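Wednesday, February 6, 2019

Sorting the Vollard parts, bin to yellow shelf. Black pieces go on the shelf, one to a panel, spaced evenly. Cartons stay in the gray bin for now.
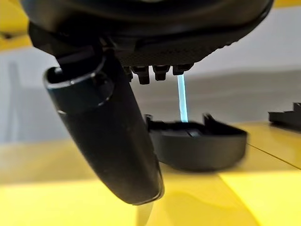
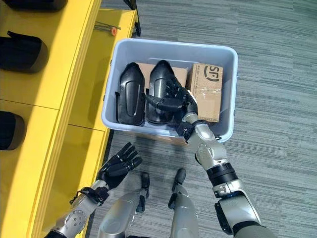
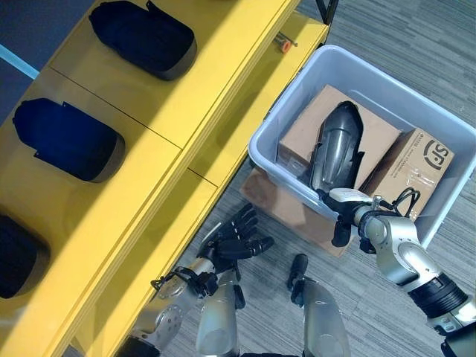
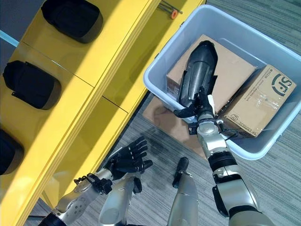 Still to do: write 732 and 842 on tags and tie them on. Robles list has two entries under 842, need to check which is right. Mukton order could take up to 6 weeks, so leave room at the far end. Don't flatten the SF box until the slip is copied.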